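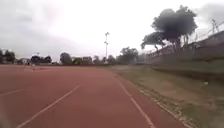

Notes from the Rain Gauge Network, October

The fall gauge check is done, and I have good news and less good news. The good news is that 8 of our gauges passed without so much as a shim. The less good news is that mine didn't, and I'm the one who writes the instructions.

For those who joined over the summer: twice a year we go out with a bubble level, a measuring stick and a quart of patience to find out whether the rain we have been reporting is the rain that fell. Mine had developed a lean of the kind you see in fence posts and old barns. I'd walked past it every morning since spring, bent down, read the number, and written it in the log with a confidence I would now like to take back. Anyone comparing my July totals with Biljana Dimitrov's up the hill should believe Biljana's.

She, meanwhile, had the best single reading of the season. The storm that came over Bostside in the last part of August sat down on her end of the valley and gave her 2.31 inches before supper. I got 0.04, plus a very nice view of hers. Vasilis Softić, in between us, got 0.90 and a flooded mailbox. People write in now and then to ask why we need so many gauges so close together, and I plan to answer all of them with that one afternoon from now on.

A few housekeeping matters came up on the rounds.

Spiders. Please look in the funnel before you read the tube. Three of you had webs thick enough to slow the water down, and one had a resident who wasn't prepared to leave. A pipe cleaner does the job. Don't use soap, which leaves a film, and don't use the garden hose and then report an inch and a half, as happened in June. You know who you are and I have said I wouldn't bring it up again.

Trees. A gauge should stand twice as far from an obstacle as the obstacle is tall. Shrubs that were knee high when you set your gauge out may no longer be knee high. Damir Halilović's lilac has been taking a cut of his rainfall for two years, and he has agreed to move the gauge, the lilac having declined.

Trace amounts. If it rained enough to spot the deck but not enough to measure, write T. Don't write zero. Don't write 0.01 to be generous. And if it didn't rain, please do write zero, every time! A blank could mean a dry day or a week at your sister's, and I can't tell which from here.

Snow is coming whether we discuss it or not. Take the funnel and inner tube indoors before the first hard freeze and leave the outer cylinder where it is. An inner tube with ice in it splits neatly down one side and makes a sound you'll hear from the kitchen. We have a small box of spares, but it's a small box. To measure, bring the cylinder in, let the snow melt on its own or add a known amount of warm water, pour it through the funnel into the tube, and subtract what you added. The subtracting is where we lose people. Last winter one station reported a light flurry that would have washed out the county road.

Snow boards should be out by the end of the month. Any flat piece of plywood painted white will do. Put a flag next to it. I mean this sincerely, as a person who spent a good part of last January probing his own yard with a ski pole.

Melati Lubis has taken over the spreadsheet from me and has already found 200 entries where I had put the evening reading on the wrong day. She was very kind about it. She asks that everyone read at 7 in the morning if you can, and that you write down the real time if you can't. "Sevenish" isn't a time. She would also like you to stop sending photos of your log sheets taken in the dark.

Zorica Karagiannis is putting together the winter talk, on how to tell freezing rain from sleet while standing in it. Bring a mug. If you have pictures of the ice storm, send them to her directly, and please say which way you were facing.

Finally, two gauges are looking for homes, both on the Stedau side, where at the moment our map shows a large blank and the weather does as it likes. You need an open spot, a post and a willingness to go outside before coffee. Call me in the evening, after the forecast.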